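8 January 2019
Posted by Oona Koskela

This site uses cookies to remember your preferences. By continuing to read you accept them.

Glaze notebook, celadon tests, continued

Back in the workshop after the break. The Michalík kiln had its own holiday, in that the lid was left propped and a spider has moved into the peephole. Evicted. Vacuumed the elements while I was in there and found a cone from October, slumped over like a guest who stayed too long.

Opened the firing that Ludmila loaded before she left. 12 test tiles, 2 small bowls, one cup that belongs to no series I can identify. Cone 6, reduction faked with silicon carbide because we have an electric kiln and ambitions.

Results, in the order I pulled them out:

Base recipe, 1% red iron: a polite gray. Looks like dishwater with a good education.
Same, half the iron: better, with green in the thick places. Pinholes along the foot.
Same, with the finer silicon carbide (1000 grit): the one we want. Even, slightly blue where it pools, small bubbles only at the rim.
Coarse carbide: lunar surface. Ludmila will say it has character. It cuts your thumb.

The finer grit makes more difference than anything we did to the iron. I wrote that in October as well, on the back of an Edero delivery slip, and then lost the slip. Writing it here so that I can lose the notebook instead.

Ran short of feldspar while mixing the next batch. Bag says 396 g remaining in Ludmila's handwriting; the scale says a good deal less. Either the scale has drifted or somebody topped up a batch and kept quiet. Checked the scale with the brass weights. The scale is fine. Ordered more from Grallari, who will send it whenever the mood takes them.

Clay body: the Movness porcelain still warps if you look at it during drying. Scalloped rims are worst - each lobe wants to go its own way, and the low spots between them dry first. Leaving them under plastic for an extra night and flipping onto foam once the foot is leather hard. Waxing the rims too. Two from the last lot came out flat enough to pass, if the table is not too level either.

Also tried pressing the rim over a plaster hump mold. Quicker, but the lobes lose their edge and the glaze has nothing to break over. Thrown and cut by hand still looks better and takes four times as long. Typical.

To do: sieve the fine batch again at 100 mesh. Specific gravity was 1.48, want it nearer 1.45. Re-fire the pinholed tile with a longer hold at the top. Ask Ludmila whose cup that is.

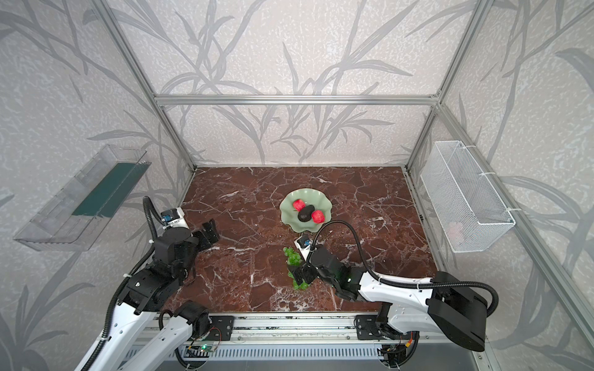 Kiln wash on the bottom shelf is flaking again, so scrape and recoat before anything else goes in. Mask on for the scraping. Next firing once the feldspar shows up.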